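Ticket 938
Subject: Power adapters turning up in the wrong tub after the store room clear-out
Opened by: Roos Vanhove
Assigned to: Milan Segers
Site: Kosthorpe, ground floor
Priority: low
Status: resolved

Reported problem

Since we cleared the shelves I can't find a working adapter for the Zulleo desk lamps. People have been putting them back wherever there is space. I tried 2 from the stationery shelf this morning and neither lamp came on. Could someone sort out which ones are good and give them a proper place? The lamps are needed for the craft afternoon.

Reply from Milan Segers, 06/03/2023

Please check the lamp before we blame the adapter. Plug it into the socket by the door, which I know is live, and try it with the adapter from the reception lamp. Don't use the extension lead under the window. It has a blown fuse and I am waiting for a new one.

Reply from Roos Vanhove

Done. Both lamps work with the reception adapter, so the lamps are fine. I have put a sticker on the two adapters that failed.

Reply from Milan Segers

Thanks. I will go through the rest on the floor, where there is room to spread out. Anything with a cracked case or a loose prong goes straight to electrical waste, tested or not. Dust and small scuffs on the case don't matter.

Work log

Step 1. Get everything down to floor level. Tubs, basins and pencil tin all came off the shelves. The mint-green adapters are the ones we are after. Some are standing up by the teal tub and another is on its side between that and the yellow basin. The basin is dusty inside and has dark marks on it, so it needs a wash before anything clean goes in.
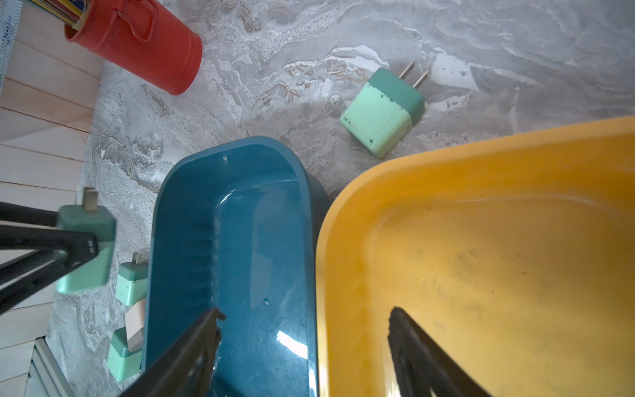
Step 2. Test each adapter. Used the socket by the door and one of the lamps, leaving it on for 15 minutes each time. One more failed, no light at all. It has gone in the waste box with the two Roos marked.

Step 3. Put things back. Good adapters go in the teal tub with a label on the front. The yellow basin is for cleaning cloths only once it has been washed. Pencils go back to the craft cupboard in their red tin.

Comment from Floor Bakker

Can the tub go on the lower shelf? I can't reach the top one without the steps.

Reply from Milan Segers

Moved to the lower shelf, left-hand end.

Comment from Roos Vanhove

Lamps tested again in the craft room, both working. Basin still wants washing but I can do that tomorrow. Happy for this to be closed.

Closed by Milan Segers. The fuse for the extension lead is on a separate ticket with Asuka Murakami.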